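Wovham Touring Music Project
Progress report to the Lerkemell Fund, second half of the grant year
Prepared by Marta Prokopenko, tour and programme manager

Dear all,

I have tried to keep this shorter than the last one and I can already feel it slipping away from me, so please forgive the odd wander. The spring leg is finished, everyone is home and mostly rested, and I wanted to write while the good bits (and the sore bits) were still fresh.

The dates

Your grant let us put the Panasiuk Quartet and the singers from the Baltov choir school on the road together, which is a thing we had talked about over a great many cups of tea and never had the money to try. We opened at Wovham in the old corn exchange, went up the coast, came back inland through the market towns and closed in May with the long programme. One date, the chapel at the top of the valley, had to be moved when the heating failed. The new night clashed with a darts final and we still had a very decent house, so I am choosing to be cheerful about it.

Ticket sales over the whole leg came to 1,655 against a target of 1,820. I would have loved to tell you we got there. Nearly all of the gap is in the first week, when the posters were late from the printer and the online booking page was showing the wrong start time for the opening concert. Once both were put right the sales picked up nicely, and the last few nights were as full as those rooms can comfortably be. For the autumn I have asked for posters a full month earlier, and I will be checking the booking page myself, with my glasses on.

The music

The quartet and the choir had only ever met on a video call before the first rehearsal, and I will admit I was nervous. The first afternoon was stiff. The singers were used to a conductor and the quartet were used to breathing together and getting on with it, and there was a good deal of polite waiting for somebody else to start. By the second day they had found their own way, with the viola giving the entries and the altos watching her like hawks, and from then on it was a joy to be in the room.

The new piece, the set of harbour songs, was moved after the opening night from the end of the first half to the start of the second. It is quiet music and it was getting lost under people thinking about the bar! In its new place it held the room every time. We had a lovely letter from a lady who had come for the Dvořák and went home humming the third harbour song, and she has asked whether it will be recorded. (It will, if we can manage it. See further down.)

Workshops

We promised daytime workshops alongside the evening concerts, and these went ahead in schools and in the library at Lerkemell. About 60 young people took part over the leg. The string sessions were the easier ones to fill. The singing sessions took more coaxing, particularly with the older boys, but once the choir tenors came in and sang something loud and rather silly the ice was broken. Two of the schools have asked us back and one has offered its hall for rehearsals free of charge, a kindness I intend to accept very quickly before they think better of it.

What didn't go well

The van. I shan't go on. It got us everywhere, but it needed a clutch halfway through and that ate most of the contingency. The hire company has agreed to meet a part of the cost and I am still writing to them about the rest.

I also underestimated how tired people would be with a workshop in the morning and a concert the same night. The quartet never complained, bless them, but I could hear it in the slow movements by the final week. In the autumn there will be a free day after every 2 concerts, even if it means a slightly longer leg and another few nights of lodgings. I have put the extra nights into the revised budget, and the sum is smaller than I had feared.

Money

The full accounts follow separately. In short, we are inside the budget on fees and halls, over on transport, and a little under on publicity. Programme sales did better than I had put down, mostly because the choir's youngest members were selling them at the door and are very hard to refuse.

Next steps

The autumn leg is pencilled in and most of the halls have replied. I would like to record the harbour songs before it begins, in the corn exchange if we can have it quiet enough -- the road outside is a worry, and we may have to work late into the evening. I will send you the costs once the engineer has been to listen to the room. If any of you would like to come to a rehearsal, please do, there is always cake.

With very warm thanks for your patience and your trust in us,
Marta

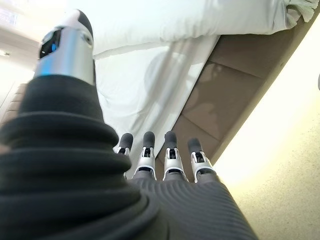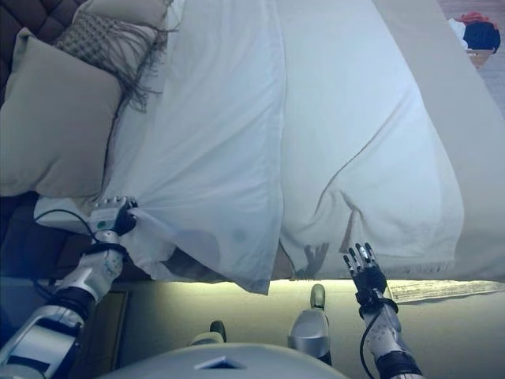
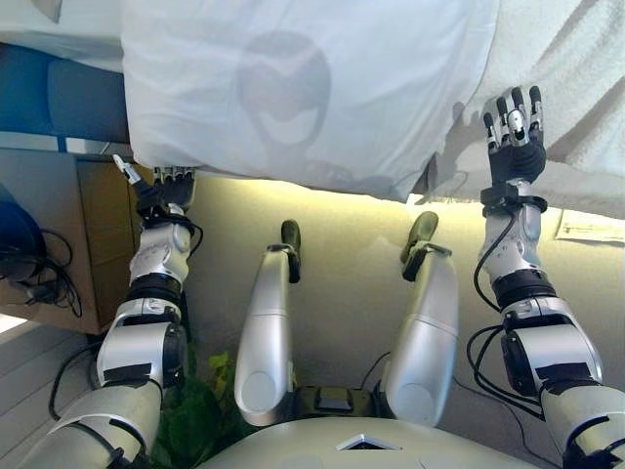
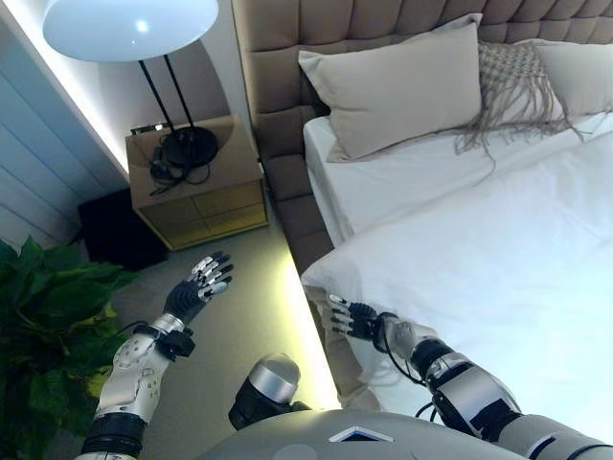
Page 2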